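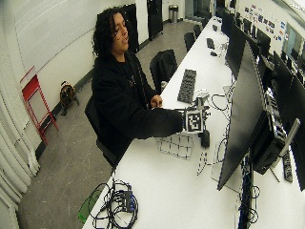
4. Preparing the desk and starting a recording

This section covers the hand-held gripper only. The arm-mounted version is set up in the same way from step 7 onwards, but its cables must be routed first (see section 9).

Before you start

The Killora gripper is used to record how a person carries out a chore, so that the Susari software can learn to repeat it. It works best with light, rigid objects that stay where they are put. Mice, keyboards, mugs and small boxes are suitable. Cables, cloths, bags and anything that changes shape when lifted are not yet handled reliably by the trained model, and should be left out of a first task.

CAUTION: Do not lift monitors, computer cases or open containers of liquid with the gripper.

4.1 Setting out the desk

1. Choose a desk with a clear working area at least as wide as the operator's reach. Screens and keyboards may stay in place if they will also be there when the task is run.

2. Lay the printed grid sheets flat on the desk. Smooth out any curl. Do not laminate the sheets, as reflections from ceiling lights can hide the lines.

3. Place the object to be moved beside a sheet and not on top of it.

4. Move loose cables away from the path of the gripper. If a cable cannot be moved, fix it to the desk with tape at both ends.

5. Adjust the chair so that the operator's forearm can rest level with the desk top.

Note: The marker must be held square to the fixed camera during calibration. A marker that is bent or partly covered by the fingers will be rejected with message 386.

4.2 Checking the gripper camera

6. Switch on the gripper and wait for the light to turn steady.

7. Open the Testa viewer and select Live. The lens is very wide, and the edges of the picture will be dark. Straight lines such as ceiling rails will look bent. No correction is needed.

8. Turn the gripper slowly from side to side. The picture should follow without a noticeable delay. If it lags, close any other program that is using the camera.

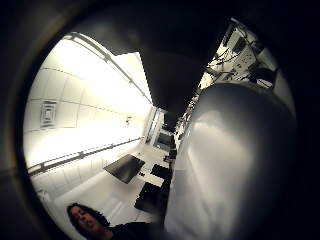

Figure 4-2. Gripper camera view with the tool tilted. The room appears sideways.

9. Return the gripper to the level position and hold it still over the desk for four seconds. The viewer will show Ready.

4.3 Recording the task

10. Press the trigger once to start. Carry out the chore at half your usual speed, keeping the object in view.

11. Put the object down fully before opening the fingers. Dropping it from even a small height teaches the model to do the same.

12. Press the trigger again to stop, then name the recording.

Note: Recordings in which the camera points at the ceiling for more than two seconds are flagged for review. They can be kept, but the flagged part is not used in training.
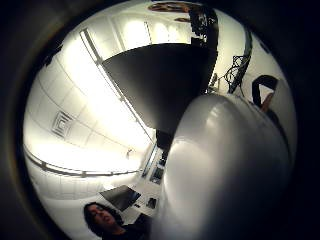 13. Repeat steps 10 to 12, moving the object to a new starting point each time.

4.4 What to expect from the trained task

Putting a mouse back beside a keyboard is within reach of the present software. Tidying a whole desk is not. The model does not decide what belongs where, and will stop if it meets an object it has not been shown. A person should remain within reach of the stop button throughout.

In tests at our Usley workshop, run by Pascal Vasseur, most failed attempts were caused by a cable lying across the path. Check step 4 again before reporting a fault.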